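Vekdale Dual-Arm Planner
Motion planning and handover software for two-arm cells
by Famard

Home > Software > Planning > Vekdale

Overview

Vekdale plans for two arms as one system. One model, one scene, one clock. You give it a goal for the part, it works out which arm goes first, where the other one waits and how they meet in the middle without touching.

Built for small fiddly work. Connectors, patch leads, clips, caps. Stuff where the part is smaller than the gripper and has a tail hanging off it.

Runs on a plain Linux PC next to the cell. No GPU needed for planning. Perception add-on does need one, see below.

What you get

Planner core. Takes joint limits, tool shapes and the scene, gives back timed paths for both arms. Replans on the fly if the target moves.

Handover module. Arm A to arm B and back. Picks grasp pairs so the second gripper has somewhere to hold. Checks finger clearance on both sides before either arm commits.

Cable model. Treats the connector as rigid and the cable as a soft chain behind it. Not a full physics sim, does not try to be. Good enough to keep the cable from going round a wrist.

Scene editor. Drag and drop boxes, racks, mats, posts. Import STEP or STL. Keep-out zones per arm or shared.

Logger. Every plan, every replan, every fault, with the joint trace. Scrub back and fourth on a timeline.

Working with cables

Most planners see a cable as nothing, or as a solid bar. Both go wrong fast near a rack. Vekdale keeps a tail zone behind the connector and moves it with the grasp. The zone is wide when the cable is slack and narrows down as it is pulled straight. You set the stiffness with a slider, or leave it on auto with the perception add-on.

Arm dress packs count too. Hoses and leads on the outside of the arm go in as soft shapes, so elbow-in poses that would pinch them get a cost. Not a hard stop unless you want one.

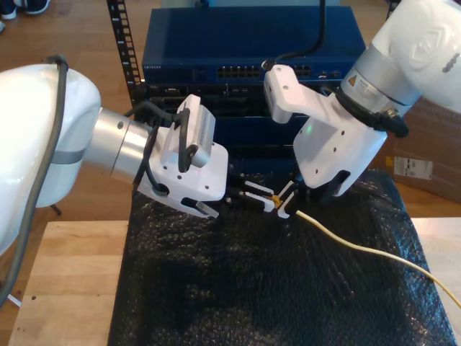 Two arms on a yellow network cable. Right gripper has the connector, left fingers just short of it.

Handover settings that matter most:

Gap. Distance between finger tips before the second arm closes. Default is 5 mm. Go lower for short connectors, but calibrate first.

Approach axis. Straight on, from the side, or free. Straight on is easiest to tune. Free finds more plans and takes longer to find them.

Release order. Second grips, first waits, first opens. The wait is on force if your gripper reports it, on time if it dosen't.

Yield rule. Which arm backs off when both want the same space. Left, right, or whoever has farther to go.

Perception add-on (Multeck)

Sold separately, same installer. Uses wrist cameras, one per arm, plus an overhead camera if you have one. Finds the connector, gives pose and a rough line for the cable. Feeds the planner at 30 Hz.

Comes trained on common network and power connectors. Your own parts: label a short set in the Multeck tool, train overnight, load the file. Shiny or dark mats are fine in most cases, run the exposure check first.

If the pose confidence drops the planner holds both arms and waits. Set your own threshold. Too low and you get bad grasps, too high and you get a lot of waiting.

Calibration

Arm to arm first. Then camera to arm. Wizard does both, in that order, and will not let you skip. Redo it after any bump, any tool change, any moved base. Results are saved per cell with a history so you can see drift.

Requirements

Arms: 2, six or seven axis, same or mixed brands. Needs a streaming joint interface.
Grippers: parallel, two finger. Suction supported for pick only, no handover.
PC: 64-bit Linux, real-time kernel recommended, wired Ethernet to both controllers.
Perception add-on: dedicated GPU, wrist cameras with known intrinsics.
API: Python and C++. ROS 2 bridge in the box.

Safety note

Vekdale is planning software. It is not a safety controller and does not replace one. Keep your e-stop, speed limits and guarding on the hardware side. Do your own risk assesment before running with people near the cell.

Licensing

Per cell, not per arm. One license covers both arms and one spare PC. Updates included for 2 years, after that you keep the version you have. Floating licenses for labs on request.

What's new in the January release

Tail zone now follows a regrasp. Before, you had to reset it by hand.
Faster startup with big STEP files.
Yield rule can be set per zone.
Fixed: logger dropped the last plan if you closed the window during a replan.
Fixed: gap setting shown in inches on some US locale machines.

Ordering

Direct from Famard or through Hafþórsson for cells sold with mounting and install. Send your arm model, gripper model and a sketch of the layout with the quote request. Trial key available, full features, simulation only.

Related: Multeck Perception Add-on | Calibration targets | ROS 2 bridge docs | Release notes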